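We use cookies to make this site work and to see which posts people read. By continuing you agree to our cookie policy. Accept / Manage settings

My grandmother's recipe box has been on my kitchen counter since March, and I have finally worked my way to the back of it. I say "worked" because it was work, of the slow and pleasant kind, the sort you do with a cup of coffee going cold beside you and the radio on low. The box is green tin with a hinge that sticks, and it holds far more cards than it was ever made to hold, so that every time you pull one out three others come along for the ride.

The oldest card with a date on it says 1953, in pencil, and it's for a plain yellow cake. I don't know that she made it that year. She may have copied it from a neighbor, or off the back of a flour sack, and written the year down the way she wrote the year on everything, including the undersides of chairs. But it has a big butter stain right across the baking time, so somebody made it plenty.

What I had forgotten, or maybe never knew, is how little she told you. The cards are hardly recipes at all. One of my favorites reads, in full, "Apples, sugar, the usual. Bake till done." Another one gives very careful amounts for everything and then ends in the middle of the mixing, as if the phone rang. There's a card for something called Sunday beans that calls for "the blue bowl full" of dried beans, and I have the blue bowl, thank goodness, because my cousin got the yellow ones and we very nearly traded. (I filled it with water and measured. It comes to 700 milliliters if you don't heap it, and she was a heaper.)

I started out thinking I would just type them all up. I had a new account on Daveo, which is a notes program I like pretty well for grocery lists, and I figured I'd do a few cards a night and have it finished by summer. That lasted maybe a week. Typing flattened them out so badly! Once the apple card was in the same tidy lettering as everything else it just looked like a mistake, and you couldn't see where she had pressed hard on the word "done." So I went back and scanned them, front and back, and then typed only the parts you can't make out, and put my notes underneath. It takes longer and I'm much happier.

The scanning I did on an old Zollden flatbed that used to live in my husband's office. It is loud and it warms up like a car in winter, but it does a beautiful job on pencil. If you're going to try this with your own family's cards, my advice is to turn the contrast up a little and leave the color on. I did the first batch in black and white to save space and had to do them all over again, because the color of the ink turns out to matter. She used blue for her own recipes and whatever was lying around for other people's. I'd never have noticed that from the typed versions.

Then there was the cooking, which I'll admit is the part I'd been looking forward to. I gave myself a rule that I had to make each dish 2 times before I wrote anything under it, once exactly as the card says and once the way I think she meant. The yellow cake was good both ways. The beans needed more water than she let on. The molasses cookies spread into one enormous cookie that we broke up with our hands and ate anyway, and the second time I chilled the dough in the fridge overnight and they behaved. There's a salad with lime gelatin and cabbage in it that I made once and have excused myself from making again.

The cards that gave me the most trouble were the ones for candy. She had a whole section of it, divinity and penuche and a peanut brittle, and they all talk about "soft ball" and "hard crack" with no temperatures. My mother remembers her dropping a bit of syrup into a glass of cold water and pinching it between her fingers, and just knowing. I do not just know. I bought a thermometer, and I have ruined two saucepans, and I'm told by my mother that my grandmother ruined a few herself, which made me feel better than it probably should have.

As for the storing of it all, I've got the scans on my own computer and a second copy on a little drive that lives in my sister's desk in Ovano, which is far enough off that the same basement flood can't get both. I'd like to have a small book printed too. Quan Print & Bind gave me a nice quote, and the lady I talked to was patient with me about margins, but the price was for a bigger order than one family could ever use. There are a lot of us, though we are not that many! I'm going to ask them about a short run, spiral bound, so it will lie flat on the counter the way a cookbook ought to.

I had up to 3000 words of notes typed before I remembered that the point was to have something people would cook from, so I've been trimming. The story about the Thanksgiving rolls stays in, my aunt would never forgive me otherwise.

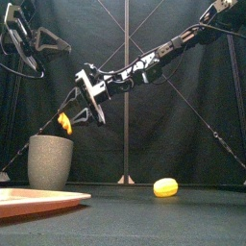
The rolls, by the way, are on a card of their own, at the very back, and I'm saving them for last. It's her handwriting from later on, larger and shakier, and for once she wrote down every step, even which rack of the oven. I've read it over several times now and I haven't bought the yeast yet. Maybe this weekend, if the house stays cool enough for dough.

Last updated in March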